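4. Set out the block
Wipe the pale top first. Put the blue cube down flat, away from the edge. Small dark marks on a face are fine, leave them.
Note – keep the drawers of the gray cabinet shut while you work. 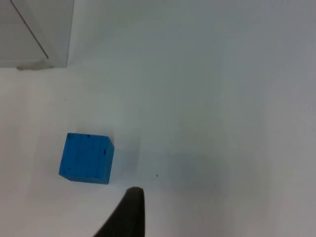
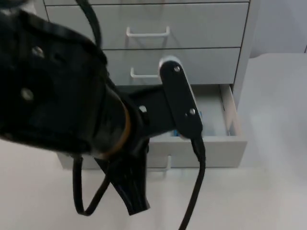
Hiếu Mạc asks if a chipped cube has to be swapped, and adds that the Galunero set has held up for over 600 rounds with no swaps at all.

5. Put away
Cube back in its drawer, one per drawer.
Caution: dont stack cubes, they slide when the drawer opens.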